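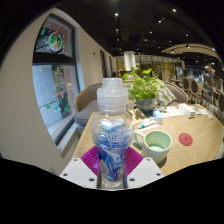 I've been making my own room and linen spray for a couple of years now, and I still get asked how I do it, so I'm finally typing the whole thing up. It's a really easy project and you probably have half of the stuff in your kitchen already. The part people get stuck on is what to put it in, and my advice is to raid your recycling before you buy anything. A clear plastic bottle with a rounded body is perfect for mixing because you can see what's going on in there, and if the label has gone all crumpled and twisted like the blue-and-white one on this bottle, just get rid of it before you start (more on that in step one).

What you need

A clean mixing bottle, clear if you can
A spray bottle for the finished stuff
Distilled water
Plain unflavored vodka, the cheapest one on the shelf
Essential oils
A small funnel
A measuring cup with milliliters on it

My batch is 100 ml of water and 50 ml of vodka, plus 20 drops of oil. That's a light scent. If you like it stronger you can go up a little next time, but please try it this way first! My first ever batch was so strong I had to wash the curtains.

Step 1: Get the bottle clean

Take off whatever label you can. Paper ones come away after a soak in warm soapy water, and the sticky bit left behind rubs off with cooking oil on a paper towel. Then wash the oil off with dish soap. Wash the inside too, and the cap, especially if the cap has ridges, where old soap and gunk love to hide. An old toothbrush gets into those grooves nicely. Never use a bottle that had bleach or any kind of cleaner in it.

Let everything dry upside down overnight. I used to skip the drying and my spray went cloudy.

Step 2: Vodka and oils first

Pour the vodka into your mixing bottle through the funnel and add the oils drop by drop. Put the cap on and shake it hard for a minute or so. Oil and water don't like each other, and the vodka helps the oil spread out, so don't dump everything in together.

My everyday mix is 12 drops of lavender, 5 of sweet orange and 3 of cedarwood. I buy my oils from a little online shop called Butero, and their cedarwood is lovely, sort of like pencil shavings. The orange from Chauhan is good too and a bit cheaper, but the dropper runs fast, so go slow with it.

Step 3: Add the water

Pour in the distilled water, close it up, and shake again. Tap water works in a pinch, but ours is very hard and it clogs my sprayer.

Step 4: Let it sit

Leave the bottle in a cupboard for a day or two. The smell changes quite a lot! The vodka part fades once it's sprayed and the cedarwood comes forward. Give it a sniff before you decide to add more oil.

Step 5: Pour it over and label it

Shake, then funnel it into your spray bottle. Mine is a Rumo with a fine mist nozzle and it hasn't leaked on me yet. Write the month and the oils on a bit of masking tape. I have a mystery bottle from March that smells amazing and I have no idea what's in it.

Using it

Shake before every use. Test it on a hidden corner of fabric first, and keep it off silk and varnished wood. Hold it at arm's length from pillows and let them dry before bed. Don't spray it near a candle or the stove (there's alcohol in it, remember). And if you have cats or other pets, check with your vet about the oils, as quite a few aren't safe for them, citrus included.

I use mine up within a couple of months. If it starts to smell off or you see bits floating in it, pour it out and make a new one.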